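Hastar – par de garras manuais para recolha de demonstrações
Rornum › Equipamento › Recolha de dados › Hastar

Estado: em stock, salvo em dezembro, quando ninguém atende o armazém.
Fornecimento: duas garras (esquerda e direita), cabos, suportes de fixação, acesso ao software Dinu.

O Hastar é um par de garras que se seguram na mão e que registam o que a mão faz com elas. O operador executa a tarefa, o Dinu grava, e mais tarde uma política de controlo aprende com as gravações sem que um braço robótico tenha saído do sítio. Para quem já passou uma tarde a teleoperar um manipulador de seis eixos para dobrar uma toalha, a vantagem dispensa argumentário comercial.

O equipamento nasceu de um problema de método. No projeto Multcombe queríamos estudar tarefas em que as duas mãos seguram ferramentas e nenhuma delas toca no objeto final. Varrer para uma pá é o caso mais humilde que encontrámos e também o mais antipático: os papéis amachucados não obedecem a nenhum modelo de contacto decente, a escova deforma-se, e a pá tem de estar no ângulo certo no momento em que os papéis chegam. Uma criança de sete anos faz isto a contragosto. As nossas primeiras políticas faziam-no com muito entusiasmo e espalhavam tudo.

Como se grava

Cada sessão tem 30 demonstrações da mesma tarefa, com os papéis espalhados de maneira diferente em cada uma. A posição inicial da pá e da escova também muda, dentro de limites que o protocolo fixa e que os operadores tendem a esquecer por volta da décima. O Dinu avisa quando duas demonstrações seguidas começam demasiado parecidas. O aviso é um apito curto; pode ser desligado, e costuma ser.

A gravação começa com as ferramentas já presas nas garras. Experimentámos incluir a fase de pegar nelas e ficámos com uma política excelente a pegar em pás e medíocre em tudo o resto. O corte fez-se na versão atual do protocolo e não deixou saudades. 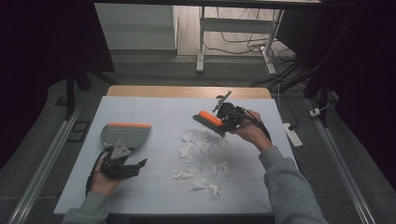 Tarefa de varrer com o par Hastar: pá na garra esquerda, escova na direita, papéis por recolher.

Fixação das ferramentas

A garra direita segura a escova só com a pressão das mandíbulas. Com a pá, a conversa é outra. Nos primeiros ensaios o cabo rodava entre as mandíbulas assim que a escova empurrava alguma coisa contra o bordo, e o ângulo gravado deixava de corresponder ao ângulo real. Passámos a usar um suporte triangular entre a garra e o cabo da pá, aparafusado. É feio e resolve. Gladys Bermúdez, que desenhou a peça, pede que não lhe chamem protótipo, dado que já vai na terceira revisão.

O suporte segue na caixa. Serve em cabos direitos e em alguns ligeiramente curvos; em cabos ergonómicos com reentrâncias para os dedos, desejamos boa sorte.

Resultados no projeto Multcombe

Treinámos a mesma arquitetura com três conjuntos: 19 demonstrações, 80 e 200. Com 19, o robô aprende que existe uma escova e que ela se mexe. Com 80, varre na direção certa, mas tende a baixar a pá tarde, quando os papéis já passaram por baixo do bordo. Com 200 os dois braços coordenam-se, e a pá espera pela escova em vez de a perseguir.

O resultado que nos interessou mais foi outro. Quando retirámos do conjunto de 200 as demonstrações em que o operador falhava a primeira passagem e corrigia, a política piorou bastante: perante um papel que ficasse para trás, continuava o programa e dava a tarefa por concluída, com uma serenidade que reconhecemos de várias reuniões. As demonstrações imperfeitas ficam, portanto, no conjunto. Hamish Lockyer tinha defendido isso desde o início e tem tido a elegância de só o lembrar uma vez por semana.

Limites conhecidos

A força de aperto não é registada, apenas a abertura das mandíbulas. Para varrer chega. Para espremer esponjas, tarefa que tentámos com otimismo, não chega.

Os cabos têm de acompanhar o pulso com folga suficiente. Se ficarem esticados, o operador encurta o gesto sem dar por isso e a política aprende o gesto encurtado – passámos duas semanas a culpar a rede neuronal por causa de um cabo.

Superfícies muito lisas e claras facilitam a vida a toda a gente. Os números acima foram obtidos numa só montagem de bancada, e não prometemos o mesmo em alcatifa.

O que precisa de ter

Um computador com o Dinu instalado.
Uma mesa estável, com acesso desimpedido para os dois braços do operador.
Tomadas perto. Mais do que pensa.
Ferramentas com cabo. Compre duas iguais de cada, porque o modelo da loja muda sempre a meio do estudo.
Papel para amachucar. As atas antigas têm a gramagem ideal.

Perguntas que nos fazem

Posso usar uma só garra?
Pode. O Dinu aceita gravações com uma mão. Não vendemos a esquerda em separado, embora já no-la tenham pedido duas vezes, e sempre a esquerda.

As gravações servem para qualquer robô?
Servem para braços cuja garra tenha uma abertura semelhante e que alcancem as mesmas poses. O Dinu verifica o alcance antes do treino e assinala as demonstrações que o seu braço não consegue reproduzir. Convém ler a lista antes de escrever o artigo.

O conjunto de dados da tarefa de varrer está disponível?
Está, a pedido, para quem compra o par e para grupos de investigação que não o comprem. Inclui as demonstrações falhadas.

Página revista em quarta-feira, 24 de maio de 2023. Pedidos de orçamento pelo formulário de contacto da Rornum, indicando o modelo do braço e o comprimento de cabo pretendido.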